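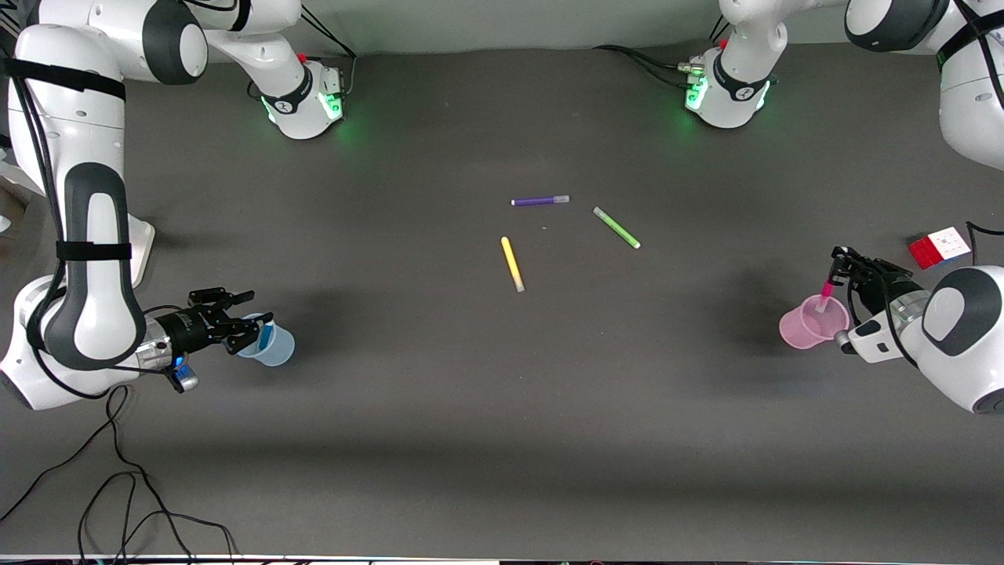

*Markers and cups on the sorting table: blue marker in the blue cup, pink marker in the pink cup.*

# Marker and Cup Storage: Frequently Asked Questions

These are the questions we get most often about keeping markers in cups at the shared craft tables. Ilham Belkadi keeps this page up to date. If your question isn't answered, leave a note at the supply desk in Room 6.

## Sorting

### Which marker goes in which cup?

Match the color of the marker to the color of the cup. Blue goes in blue and pink goes in pink. Magenta counts as pink. Close shades go in the nearest match, so a navy or a sky blue still goes in the blue cup.

### What if there is no cup in that color?

Leave the marker on the table until the matched ones are put away, then move the leftovers to the Siqueira tray on the shelf. Please don't start a mixed cup. We had mixed cups until March and most of the orange markers ended up at the bottom of them.

### Cap up or cap down?

Cap down for the ordinary water-based markers. For dual-tip markers, use the tray and lay them flat. Paint markers are also stored flat, and they have their own box.

### How many markers fit in one cup?

Up to six. A cup will hold more, but it tips when you pull one out.

## The cups

### Why plastic cups and not jars?

They are light, they don't chip, and you can see through the sides. We used glass jars before. Two were broken in the first month and we stopped.

### Where do the cups come from?

The current ones are the Umon small cup, order number 2597. They are sold by color. Any straight-sided plastic cup will do if you are setting this up at home, as long as the markers stick up far enough to grab.

### Can I drink out of them?

No. Drinking cups are in the kitchen cupboard. Once a cup has had markers in it, it stays a marker cup.

### How do I clean ink off the inside?

Warm water and dish soap, with a soft brush for the bottom. Fresh ink comes off in a minute or so. Old ink may leave a tint, and the cup can still be used. Let it dry upside down before you put markers back. Don't use acetone — it clouds the plastic.

## The markers

### How do I know if a marker is finished?

Draw a line on scrap paper. If it comes out faint, cap it and store it tip down overnight, then try again. If it is still faint, put it in the Domex return box by the door. The box goes out when it is full.

### I found a cap without a marker.

Put it in the cap dish. Ismail Helmy goes through the dish when he restocks and can usually find where a cap belongs.

### Can I bring my own markers?

Yes. Put your initials on the barrel with tape. Unlabeled markers get sorted in with the rest, and we can't pick them out afterward.

## Clearing the table

### What order should I do things in?

1. Take everything off the table except markers and cups.
2. Check that every marker is capped.
3. Fill the cups by color.
4. Wipe the table with a damp cloth.
5. Put the cups on the shelf.

### There is marker on the tabletop. What do I use?

Try the damp cloth first. For anything that stays, use the Cliso spray under the sink and wipe again with clean water. Permanent marker needs a different cleaner, so ask at the desk.

### Who do I call about supplies?

Extension 441, mornings only.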